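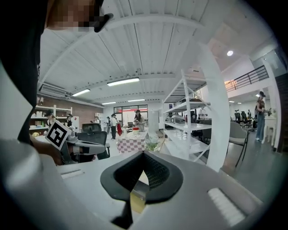

*Inside the Lorari workroom in Parnton, with the open shelves along the brick wall.*

**Parnton, 2022-01-14.** The Lorari workroom has reopened to members after seven weeks of cleaning and rearranging.

Most of the work went into storage. Small items that had been kept in several cupboards are now on white open shelves against the red brick wall, with boxes and containers for the loose pieces. Members are asked to put things back on the shelf they came from.

"People were buying things we already had," said Shahab Ansari, who runs the workroom. "Now they can look before they order."

The room has 114 members, up from 80 last May. Ansari said the shelves were bought secondhand from Godinho, an office supplier that was clearing out its stock, and put up over two evenings.

A labeling session is planned for later this month. Members with items left in the old cupboards should collect them before then. Anything unclaimed will go on the shared shelves.

Membership fees stay the same this year. New members can sign up at the front desk during opening hours.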